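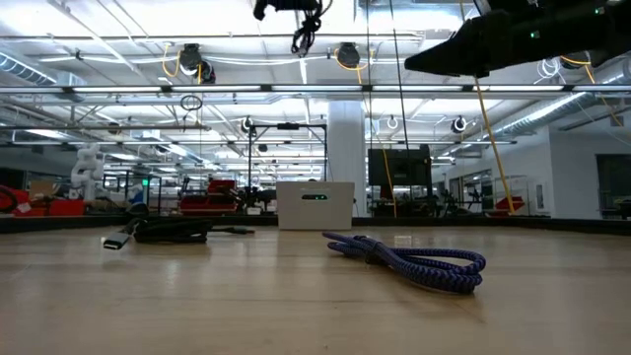 Pre-run software checklist, cable handling cell, Hivuder stack. Complete before the first autonomous cycle after any change to perception, planning or control code. The cable task stays in the release set as the worst case for segmentation: a blue and purple braided cable lying in loose loops gives the mask network crossings it cannot order from one view, and a folded black cable gives it very little edge inside the bundle. Run both types. A pass on one does not carry over.

1. Build and configuration

1.1 Commit hash on the control machine matches the release note. OK.
1.2 No local edits in the Stollness parameter files. FAIL, corrected. The grasp approach offset had been changed by hand on one arm only. Reverted and reloaded.
1.3 Simulation flag off in all launch files. OK.

2. Perception

2.1 Hand-eye calibration loaded for each wrist camera, file newer than the last mount change. OK.
2.2 Overhead and wrist point clouds agree on the table plane. OK after restart. On first launch one overhead stream came up with the previous transform -- the node caches it and does not check the timestamp. Ticket open.
2.3 Finger mask applied to wrist images. OK. The mask covers the camera's own fingers only. The fingers of the other arm must come out of the robot model filter, so check that the joint states are current before blaming the network.
2.4 Connector detector returns both ends or reports one missing. Comment: metal tips detect well, dark housings less so. Leave the threshold at the release value.
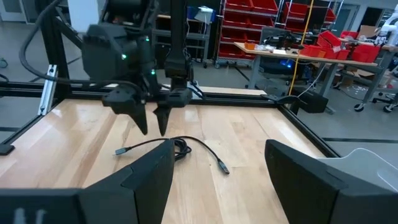
3. Planning

3.1 Collision model includes the table, the rails and both arms. OK.
3.2 Inter-arm clearance set to 70 mm in shared space. OK. Read it from the running planner, not from the file.
3.3 Planner timeout 200 ms, fallback is hold position. OK. Forced a timeout with an unreachable goal; the arm held and the log entry was correct.
3.4 Cable tails treated as soft obstacles. N/A in this release. Do not enable the Jollalness plugin to get around this.

4. Control

4.1 Joint velocity capped at 35 percent for the first cycle. OK.
4.2 Gripper force limit read back after write. OK on both arms.
4.3 Stop command sent from software during motion, each arm in turn. OK. This does not replace the hardware stop test, which has its own sheet.
4.4 Watchdog trips when the command stream is paused. OK on the second attempt. The first pause was shorter than the watchdog period and proved nothing.

5. Logging

5.1 Recorder running, clocks in sync. OK.
5.2 Free disk above 21 percent. OK.
5.3 Upload to the Rungrueang server. Deferred to the April maintenance window.

Result: released for supervised cycles. Item 2.2 to be repeated after every restart until the ticket is closed.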